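The Blue One

The job at Brorine paid by the example, and an example was one go at picking something up. Oranuch Kongkaew had been told this in a hallway by a man holding two coffees, and she had said yes before asking what happened to the bad ones.

"There aren't any bad ones," said Fongchan Nilsuwan, who trained her. "There's good, and there's usable."

"What if I drop it?"

"Usable."

She wrote that down. She had spent nine years at the Okthorpe plant checking seals on jars, where a thing was sealed or it went in the bin, and she didn't trust a place without a bin.

The work went like this. She put her right hand in the glove. When she closed her fingers, the robot's fingers closed, a little after hers, as if it wanted to see whether she meant it. She said "start" to the recorder, moved to the object, took hold of it, lifted, set it down, said "stop." Then Fongchan pressed a key and the screen showed her the count. The target was 146 a shift. By lunch on her first day she had 65 and a sore neck.

"And after enough of these it does it alone?" she said.

"That's the idea."

"How many is enough?"

He took a bite of his sandwich and chewed it for a long time. "Nendale wants it lifting dishes by July," he said. Nendale was the customer. It ran cafeterias.

"That isn't a number."

"No," he said. "It isn't."

She had a nephew who had learned to carry a bowl of soup across a kitchen. It took him two tries, and on the first he had burned his foot. She thought about that during the afternoon, reaching and closing, reaching and closing. The robot would never burn its foot. It didn't seem to her that you could learn about soup any other way, but she was not being paid to have a view.

What she did have a view on was the approach. Every person they had brought in came straight at the dish and grabbed. Fongchan showed her the old recordings and it was plain as day. They were bored, they were paid by the piece, and so the machine was going to learn to be bored and paid by the piece. She said so.

"It doesn't learn that," he said. "It learns where to put the fingers."

"From them."

"From all of you. It averages out."

"Averages out to what?"

He didn't have an answer to that one either, so she decided to slow down. She would bring the hand in high and stop with it open, the way her mother used to stop over a hot pan, and only then go in. It cost her a few seconds every time. Her count dropped and Fongchan noticed.

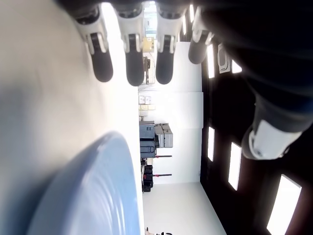

The hand open, the blue one still on the table.

"You're hovering," he said.

"I'm thinking."

"It can't see you thinking. It sees a hand doing nothing."

"Then it'll learn to do nothing for a second. It could use that."

He rubbed his eyes. Somebody named Phetsri, whom she had never met and who seemed to live entirely in email, had sent down a note with her file names in it. The note was dated 12/06/2019 and it said that examples with pauses would be trimmed before training. The software found the still part and cut it out. It had been doing this for weeks.

Oranuch read it standing up, with the glove still on. On the other side of the table the robot held its fingers the way she was holding hers, slightly curled around a sheet of paper that it didn't have.

"So everything I did," she said.

"It's usable," said Fongchan. "They kept the grabs."

"They kept the grabs."

"You still get paid for them."

She wanted to ask what the thing would make of it, a hand that was up here and then, with nothing between, down there. Maybe it made nothing of it. She had never been sure there was anyone on that end to be confused. The people upstairs talked as if there were, when visitors came, and they talked as if there weren't when it broke something.

She gave him back the note and stood where she was supposed to stand.

"Object?" said Fongchan.

"The blue one."

"Whenever you're ready."

"Start," said Oranuch. She brought the hand in over the table, high, open, and kept it moving. It was a very small movement, a drift to the left and a drift back, nothing a person would bother with. She did it for 3 full seconds by the clock on his screen. Then she went in.

"Stop," she said.

Fongchan watched the recording through once. He looked at her, and at the note, and then he pressed the key and the count went up by one.

"Again?" he said.

"Same one," said Oranuch, and put her fingers out straight.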